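Notas para la charla del sábado – Buenas prácticas con robots en oficinas habitadas
Ponente: Lise Bergeron (Gimau)

Imprimir | Enviar por correo

Saludar con calma y dar las gracias a Ingvar Thorlacius, que me ha prestado media hora de su turno (¡y que no se le olvide a nadie!). Contar que la primera versión de la guía Sandby tenía 41 normas, y que yo misma era incapaz de recordarlas.

Entrar por lo humilde: la papelera. Preguntar a la sala quién ha escrito alguna vez una norma para una bolsa de plástico. Esperar las risas, dejar que lleguen.

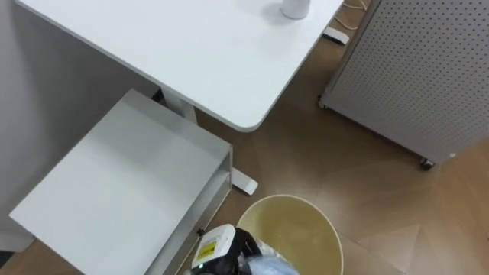 Pinza y bolsa en la papelera, entre la mesa y el armario con ruedas.

Norma 7, leerla despacio: la bolsa se trata como objeto blando, se limita la fuerza de agarre y se comprueba la apertura de los dedos antes de retirar el brazo. Vibeke Norðdahl insiste en que conste también quién puede parar la tarea, y yo le doy toda la razón.

Pasar luego al suelo, que es mi tema favorito – ya me conocéis. Los muebles con ruedas se frenan o se declaran móviles en el plano.
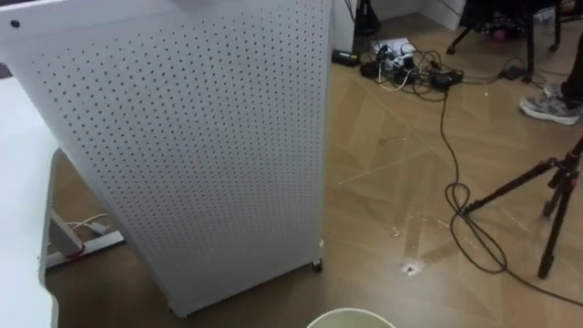
Los cables se recogen o se señalan antes de cada sesión, los trípodes cuentan como obstáculo aunque lleven allí todo el mes, y quien esté en la sala conoce la distancia acordada. Si alguien pregunta por el registro de incidencias, remitir a Wojciech Jakubowski, que lo lleva con una paciencia admirable.

Dejar diez minutos para preguntas y repartir las hojas de Lita.

570 visitas · 41 veces compartido
Contacto: secretaría de Gimau | © Gimau | Volver arriba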